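集换卡交换

集换卡交换，是指收藏者之间不用金钱、或者只用很少的金钱，互相转让体育卡和其他集换卡的活动。在英语里一般叫做trading，通过邮寄来完成的时候叫做trade by mail，中文收藏者常说“换卡”或者“邮换”。本条目主要介绍体育卡的邮寄交换，包括它的历史、办法、包装、礼节和常见的争议。

概述

集换卡从出现开始就和交换有关系。卡包是密封出售的，买的人不知道里面是哪几张，因此很容易得到重复的卡，同时又缺少另外的卡。收藏者把重复的卡给别人，换回自己缺少的卡，这是交换最基本的形式。后来收藏的方向变得很多，有人收集完整的一套，有人只收集一支球队或者一名球员，交换的内容也就跟着变化。一个人认为没有用处的普通卡，对另一个人来说可能正好是找了很久的最后一张。

和买卖相比，交换不太看重市场价格。许多人交换的时候只做大概的估计，差别不大就可以接受。也有人坚持按照价格指南一张一张地计算，这两种习惯的人在一起交换，有时候会不愉快。

历史

早期的交换多数是面对面进行的，地点是学校、街区和卖卡的小店。邮寄交换在收藏刊物出现以后才慢慢普及。刊物的后面几页登载读者的求卡启事，写明姓名、通信地址和需要的编号，对这份启事有兴趣的人直接写信联系。这个办法很慢，一来一回常常要几个星期，信件丢失了也很难追查。

互联网普及以后，论坛和个人博客代替了刊物的启事栏。收藏者在自己的网页上公布缺卡清单，别人看到以后发邮件提出交换。博客作者收到包裹，往往会写一篇文章，把收到的卡一张一张地展示出来，表示感谢，这种文章本身也成为卡片博客里很重要的一类。

交换网站的出现又改变了一些做法。例如Trindar网站让用户登记自己多余的卡和缺少的卡，然后由程序寻找互相符合的用户。Colwood论坛则保留了比较传统的方式，只提供一个公开的版面，双方自己商量。Colwood论坛的长期管理员Sandra Bainbridge在一篇介绍文章里写过，自动匹配很方便，但是两个人之间谈话变少了，她觉得有一点可惜。

交换的种类

逐张交换。双方列出具体的卡片，确认数量和状况以后同时寄出。这种方式最清楚，适合价值比较高的卡。

按队交换。一方把某支球队的卡全部交给对方，换回自己喜欢的球队的卡，不要求一张对一张。生活在不同城市的收藏者特别喜欢这种方式，原因是本地球队的卡在本地比较难换到，在外地却常常没有人要。

不通知的寄送。一方没有事先约定，就把一包卡寄给另一方，对方以后有机会再回寄。这种做法带有礼物的性质，回寄的时间和数量都没有规定。

团体交换。由一个人主持，参加者把卡寄给主持人，主持人重新分配以后再寄回给大家。Becerra交换是其中规模比较大的一次，主持人一共收到1000张卡，整理工作持续到第二年的February，也就是二月才结束。

邮寄与包装

卡片很薄，四个角容易损坏，所以包装是邮寄交换里经常讨论的题目。一般的做法是先把卡放进软胶套，再放进硬胶套或者半硬的卡夹，开口处用胶带轻轻封住。胶带的末端最好折起一小段，方便收件人撕开。胶带不应该直接接触卡片，也不应该绕得太紧。

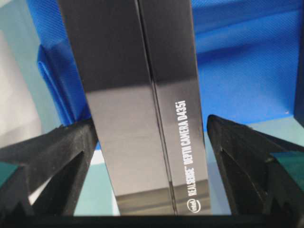
产品外盒，盒面印有“REALSENSE™ DEPTH CAMERA D435i”字样

数量少的普通卡可以用信封寄送，两面各加一块硬纸板。信封太硬的话，有些地方的邮局会按照包裹收费，寄件人应该先询问。数量多的时候要用纸盒，盒子里的空隙用纸填满，使卡片不能移动。旧的包装材料可以重复使用，在收藏者中间很普遍，没有人认为不礼貌。厚卡，例如镶有球衣布片的卡，需要用相应厚度的硬胶套，不然表面会留下压痕。

国际交换还要填写海关申报单。申报的内容应该如实填写，一般写“集换卡”和估计的价值。国际邮费比较高，不少收藏者因此会等到积累了足够多的卡再一次寄出。

缺卡清单

缺卡清单是收藏者公布的一份名单，写出年份、系列和缺少的编号。好的清单要经常更新，不然对方会寄来已经有的卡。有些人用电子表格来管理清单，并且设置简单的公式或者宏，让程序自动比较两份清单。这样做可以节省很多时间，不过公式写错的时候，也会把不需要的卡标成需要的。

清单的格式没有统一的规定。在同一个系列里，基本卡、平行卡和插卡的编号可能是重复的，只写一个数字容易发生误会。比如只写“206”，对方不知道指的是基本卡还是某种彩色边框的版本。Sindard清单格式是爱好者提出的一种写法，把系列、种类和编号分成固定的三栏，现在有一部分论坛用户采用。

礼节与信用

邮寄交换没有正式的合同，主要依靠信用。多数论坛设有评价区，完成一次交换以后，双方各写一条评价。新用户没有评价，习惯上由新用户先寄出，有经验的一方收到以后再寄。也有人不同意这个习惯，认为它对新人不公平。

在描述卡片状况的时候，应该说明折痕、白边、刮痕和印刷的偏移。价值较高的卡最好提供正反2面的照片。收到包裹以后要及时通知对方，如果有损坏，也应该在拆开的当天说明，不要过了几个星期再提出来。

研究收藏文化的作者Ye-seo Won认为，交换中的人情关系和账目关系是混合的：参加者嘴上说不计较，心里还是记得大概谁欠谁。她访问过的一些收藏者，会在卡里附上一张手写的便条，说明为什么选了这几张。她把这种便条看作交换的一部分，有的收藏者保存便条的时间比保存卡片还要长。

争议

最常见的争议是包裹丢失。按照大部分论坛的规则，寄件人要负责到包裹送达为止，所以价值高的卡应该使用能够查询的邮寄方式。第二种争议是状况不符，双方对“近新”这样的词理解不一样，很难判断谁对谁错。

另外，卡片的价格在交换期间可能发生很大的变化。一名新秀球员突然表现出色，他的卡在几天之内涨价，已经答应交换的一方就可能后悔。一般认为答应以后不应该反悔，但是约2成的论坛规则允许在寄出之前取消，只要通知对方。

参见

集换卡
缺卡清单
平行卡
卡片评级

本页面最后修订于2025-10-31。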